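Prusora Countertop Water Filter
Setup and Care Guide

Section 3: Installing the filter and preparing it for first use

Read this section all the way through before you start. You do not need a plumber for a standard kitchen faucet. If your faucet has a pull-out spray head, stop here and see Section 7, as the diverter will not fit that type.

What you need

Filter housing with base
Distix cartridge, sealed in its bag
Diverter valve with two hoses attached
Adapter rings and rubber washers
Adjustable wrench (not supplied)
A large bowl or bucket
A soft cloth

CAUTION: Use with cold water only. Hot water will damage the cartridge and can soften the hose fittings. Do not use the filter on a water supply that has not been tested as safe to drink.

3.1 Choosing a place

Set the housing on a level surface next to the sink, close enough that both hoses reach the faucet without pulling. Keep it away from the stove and out of direct sun. Leave 9 inches of clear space above the lid so the cartridge can be lifted straight out. If your counter is uneven, turn the small feet under the base until the housing stops rocking.

3.2 Fitting the diverter

1. Unscrew the aerator from the end of your faucet. Turn it by hand first. If it is stuck, wrap it in the cloth and use the wrench.
2. Remove the old washer from inside the faucet end. Wipe the threads clean.
3. Try the diverter on the faucet. If it threads on smoothly, go to step 5.
4. If the threads do not match, choose an adapter ring that does. Put a rubber washer in the ring and screw it onto the faucet, then screw the diverter onto the ring.
5. Tighten by hand until snug.

Note: Do not use the wrench to tighten the diverter. The collar can crack. If it drips after hand tightening, take it off and check that the washer is lying flat.

6. Push the blue hose into the port marked IN at the back of the housing. Push the clear hose into the port marked OUT. Each hose should go in until you feel it stop.
7. Pull back gently on each hose. It should not move. 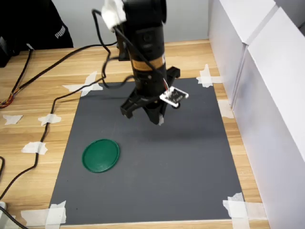

3.3 Installing the cartridge

1. Wash your hands.
2. Turn the lid counterclockwise and lift it off. Check that the large black O-ring is seated in its groove all the way around.
3. Cut the cartridge bag open with scissors. Do not use a knife, which can nick the end seal.
4. Remove the cap from the bottom of the cartridge. Lower the cartridge into the housing with the arrow pointing down, and press until it seats.
5. Replace the lid and turn it clockwise until the mark on the lid lines up with the mark on the housing.

Note: A thin film of food-grade silicone grease on the O-ring makes the lid easier to turn. Do not use petroleum jelly or cooking oil. Both cause the rubber to swell.

3.4 Flushing

A new cartridge releases fine carbon dust. The first water through it will look gray or black. This is normal and the dust is harmless, but do not drink the water until flushing is complete.

1. Place the bowl under the filtered outlet.
2. Open the cold tap slowly, to half flow.
3. Turn the diverter lever to FILTER. Air will sputter from the outlet before the flow becomes steady.
4. Let the water run for 9 minutes. You can save this water for houseplants.
5. Turn the lever back to FAUCET and wait 2 minutes.
6. Check the lid, both ports and the diverter for leaks. Dry them with the cloth and check again.
7. Turn the lever to FILTER once more and fill a clear glass. If you still see dust, repeat from step 2.

CAUTION: Always turn the lever back to FAUCET before closing the tap. Leaving the housing under pressure overnight shortens the life of the seals.

3.5 Setting the cartridge reminder

Press and hold the button on the lid until the light blinks green. The counter is now set to zero. The light turns amber when 2,000 liters have passed through the cartridge. Replace the cartridge then, or after one year, whichever comes first. Homes with heavy sediment may notice a slower flow well before that. A Swai pre-filter sleeve, part number 231, can be fitted over the cartridge to catch sand and rust.

If the filter has not been used for several days, run it for a full minute before drinking. If you are going away for longer, remove the cartridge, drain the housing and leave the lid off so the inside can dry.

Spare washers, hoses and O-rings are sold through Drirkel parts counters. Have the model number from the underside of the base with you when you order.

Section 3 revised 15 Jun 2019. Replaces the April printing.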